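金曜、最終バス

ソドスカ行きの最終は20時39分。イェセニア・ベルムデスは走ってる。サンダルで。左の鼻緒がもうだめだ。

八月の坂道、昼の熱がまだアスファルトに残っていて、足の裏がじんじんする。鞄の中で瓶がかちかち鳴る。母の梅酒、じゃなくて、母の真似をして自分で漬けたやつ。割れるな。割れたら全部おしまい。いや別におしまいではないけど。

停留所が見えた。バスはまだいる。運転手が外で煙草を吸ってる。

「乗ります」

声が出ない。もう一回。

「乗ります!」

運転手は煙草を消して、時計を見て、何も言わずに乗り込んだ。イェセニアも乗る。小銭をばらまく。拾う。一枚たりない。座席の下。あった。

客はひとりだけ。いちばん後ろ、帽子を膝に置いた男。

見なきゃよかった。

ウォルター・ベドヤだった。

六年ぶり。髪が薄くなって、そのかわり眉毛が濃い。そんなことあるか。向こうも気づいて、片手を半分だけ上げて、下ろした。挨拶なのか何なのかわからない高さで。

バスが出る。もう降りられない。マルランダの橋までは停まらない。

前のほうに座ればよかったのに、なぜか後ろへ歩いていた。ひとつ空けて座る。瓶を膝に乗せる。

「ソドスカ?」と彼。

「うん。あんたも」

「叔父の家。屋根が」

「屋根が?」

「落ちた」
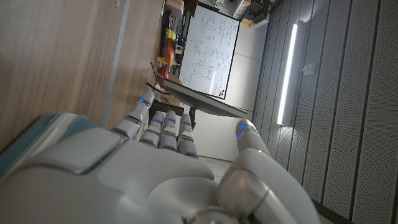

笑っちゃいけないと思ったら余計にだめだった。ふきだして、咳きこんで、謝って、また笑った。ウォルターも笑ってる。前歯の隙間はそのままだ。

「けが人は」

「鶏が一羽。いや、鶏も無事だ。怒ってただけで」

窓の外は真っ暗で、自分の顔ばかり映る。口紅、はみ出てる。走ったから。指でこする。ひろがった。もういい。

プラニレオの店はどうなった、と聞こうとしてやめた。ふたりで借りた店だった。パンを焼くはずだった。窯を買う金を彼が持って出て、戻ってきたときには金がなくて、理由を三つ言った。三つとも違う理由だった。今なら、どれがいちばん本当だったか聞ける気がする。聞かないけど。

「返すよ」

急に彼が言う。

「なにを」

「窯の」

「いまさら」

「いまさらだけど。毎月すこしづつ。屋根の仕事が終わったら」

信じるわけがない。信じるわけがないのに、毎月いくら、と頭が勝手に計算しはじめていて、自分に腹が立った。瓶のふたを開ける。甘いにおい。ひとくち飲んで、むせた。砂糖が多すぎる。母のはこんなじゃなかった。

黙って渡す。彼もむせた。

「ひどいな、これ」

「返して」

「いや、飲む」

橋が来た。がたん、とひとつ大きく揺れて、瓶の中身が彼のズボンにこぼれた。白いズボンだった。叔父に会うのに。

運転手がミラー越しに見てる。「床は拭いてくれよ」

ハンカチを出す。床を拭く。彼も屈んで、額がぶつかった。いたい。けっこう本気でいたい。涙が出てきて、そのせいにした。

ソドスカの灯りがぽつぽつ見えてくる。母の家の台所も点いている。まだ起きてる。遅れるって電話、し忘れた。

停まる。扉が開く。虫の声がどっと入ってくる。

降りたところで鼻緒が切れた。とうとう。片足はだしで砂利の上に立っていると、ウォルターが後ろで言った。

「紐ならある」

ポケットから出てきたのは、パン屋の包み紐だった。赤と白の、ふたりで選んだやつ。

「なんで持ってるの」

「屋根に使おうかと」

イェセニアは足を出した。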